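카드 수집 | 신간 덱 | 행사 방문기 | 자료실 | 문의

검색어를 입력하세요 검색

네라우 카드 제작소 공개일 방문기
2019년 7월 22일 글 마흘레트 베예네

네라우(Nerau)가 제작소를 외부에 여는 것은 일 년에 한 번이다. 원래 4월에 하던 행사인데 올해는 재단기 교체 때문에 여름으로 밀렸다. 신청자가 많아 오전과 오후로 나누어 받았고, 나는 오전 조에 들어갔다. 입구에서 이름을 확인하고 종이 팔찌를 받은 뒤 곧바로 원지 창고로 이동했다. 안내는 인쇄 공정을 맡고 있는 하위 메코넨이 했다.

창고에는 롤 상태의 원지와 재단된 전지가 따로 보관되어 있었다. 네라우가 쓰는 원지는 두 가지다. 하나는 일반 덱에 쓰는 표준 두께이고, 다른 하나는 마술용 주문이 들어올 때 쓰는 얇은 종이다. 두 종이를 섞어 만져 보게 해 주었는데 눈을 감고도 구분이 되었다. 얇은 쪽은 새 덱인데도 스프링이 부드럽게 나왔고, 표준 쪽은 처음 몇 번은 손가락에 힘이 들어갔다. 습도계가 문 옆과 안쪽 벽에 하나씩 걸려 있었다. 메코넨은 장마철에 종이가 휘는 문제로 해마다 몇 묶음씩 버린다고 했다. 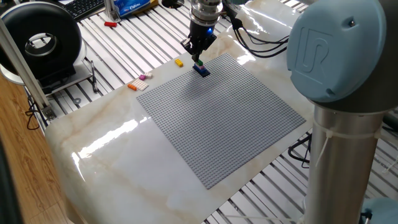
인쇄실에서는 이번 가을에 나올 '렘마(Lemma)' 덱의 뒷면을 찍고 있었다. 짙은 청록 바탕에 가는 선이 겹치는 무늬다. 시험 인쇄분은 선이 조금 뭉개져 있었고, 본 인쇄분은 그보다 훨씬 깨끗했다. 선 굵기를 두 번 조정했다고 한다. 전지를 빛에 비춰 앞뒤 맞춤을 확인하는 작업은 아직 사람이 한다. 기준은 꽤 엄격해서, 뒷면 테두리가 눈에 띄게 한쪽으로 치우치면 그 전지는 통째로 빠진다. 테두리 없는 디자인이면 훨씬 편하지 않느냐고 누가 물었는데, 그런 디자인은 재단선이 흔들린 것이 옆면에서 보여 오히려 더 까다롭다는 답이 돌아왔다.

렘마의 궁정 카드는 표준 얼굴을 쓰지 않고 새로 그렸다. 킹 네 장이 각각 다른 악기를 들고 있고, 퀸은 모두 옆모습이다. 잭은 취향이 갈릴 것 같다. 모자가 커서 인덱스 쪽 여백이 좁아졌고, 부채꼴로 펼쳤을 때 문양이 숫자와 붙어 보였다. 실제 게임에 쓸 사람이라면 이 점은 확인하고 사는 편이 낫다. 조커는 두 장이고 그림이 서로 이어진다.
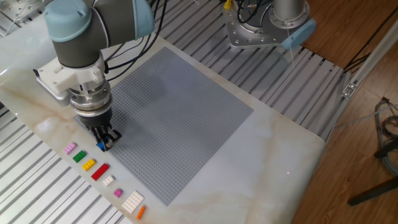

발행 수량은 1302벌로 정해졌다. 왜 딱 떨어지는 수가 아니냐는 질문이 나왔다. 전지 배치와 예비분을 계산하고 나서 남은 수를 그대로 판매하기로 했다는 설명이었다. 이 가운데 70벌은 번호 스티커가 붙은 별도 상자에 담긴다. 번호판은 현장 예약을 받지 않았고, 기존 구매자에게 먼저 안내가 간다. 나머지는 일반 상자에 담겨 제휴 판매점으로 나간다.

재단과 라운딩은 유리벽 너머로만 볼 수 있었다. 소음이 커서 설명은 복도에서 먼저 듣고 들어갔다. 재단 방향에 대한 이야기가 길었다. 앞면에서 뒷면으로 자르느냐 그 반대냐에 따라 파로 셔플이 들어가는 방향이 달라지는데, 네라우는 지난해부터 주문서에 이 항목을 따로 넣었다. 지정하지 않으면 앞면에서 자른다. 새 재단기는 날 교체 주기가 길어졌지만 교체할 때 기계를 세우는 시간도 같이 길어졌다고 한다. 복도 끝에는 예전에 쓰던 손 재단기가 전시되어 있었고, 손잡이의 칠이 거의 벗겨진 상태였다.

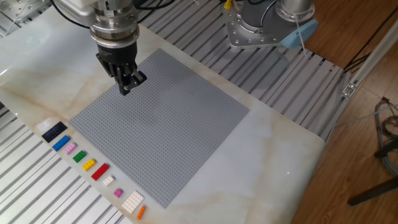
판매대와 교환 모임

견학이 끝난 뒤에는 식당을 비워 만든 판매대로 갔다. 지난 시즌 재고와 흠이 있는 B급 덱을 팔았고, B급은 상자에 작은 구멍을 뚫어 구분했다. 나는 '난디네(Nandine)' 두 벌과 주르니누스(Jurninus)의 가죽 카드 클립 하나를 샀다. 난디네는 상자 안쪽까지 금박이 들어간 덱인데, 내가 고른 것은 봉인 스티커가 비뚤어졌을 뿐 카드에는 문제가 없었다. 클립은 표준 상자에 꼭 맞는다. 금박이 두꺼운 상자는 처음에 조금 뻑뻑하다. 계산 줄이 길었고 카드 단말기가 한 대뿐이어서 현금을 가져간 사람들이 먼저 나갔다.

교환 모임은 같은 공간 안쪽에서 열렸다. 테이블마다 규칙이 붙어 있었다. 개봉 덱과 미개봉 덱을 나누어 놓고, 현금 거래는 하지 않는다. 오래된 광고용 덱을 가져온 사람이 많았고 항공사 덱도 제법 보였다. 소장품이 대략 1000벌이라는 분과 이야기를 나누었다. 덱을 색깔별로 꽂아 두다가 나중에 인쇄소별로 다시 정리했는데, 그 작업에만 겨울을 다 썼다고 했다. 보관에는 직사광선을 피하는 것이 먼저고, 아크릴 케이스는 그다음이라는 의견이었다. 나는 중복으로 갖고 있던 초판 난디네를 내놓고 무광 상자의 흑백 덱을 받아 왔다. 교환한 덱은 한 장씩 세어 보고 서로 확인한 뒤에 넘긴다. 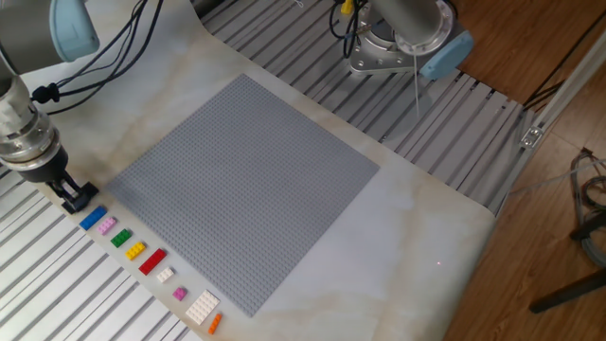 마지막 순서는 질의응답이었다. 재판 계획을 묻는 질문이 가장 많았는데, 난디네는 다시 찍지 않기로 했고 렘마는 판매 상황을 보고 정한다고 했다. 크기에 관한 질문도 있었다. 네라우는 지금까지 포커 사이즈만 만들었고, 브리지 사이즈는 상자 틀을 새로 만들어야 해서 당분간 계획이 없다. 개인 주문의 최소 수량은 홈페이지에 적힌 그대로이며 협의로 낮춰 주지는 않는다고 했다. 시안은 인쇄 전에 한 번 실물로 받아 볼 수 있고 비용은 따로 든다.

가는 길도 적어 둔다. 역에서 버스로 네 정거장이고, 내려서 공장 담을 따라 걸으면 후문이 먼저 나온다. 방문객은 정문으로만 들어갈 수 있으니 담 끝까지 가야 한다. 주차장은 넓지 않아 오후 조가 도착할 무렵에는 차가 길가까지 서 있었다. 내부 촬영은 인쇄실과 재단실에서 금지되며, 가방은 입구 보관함에 맡긴다. 내년 공개일은 다시 4월로 돌아갈 예정이고 신청은 네라우 소식지로 먼저 받는다.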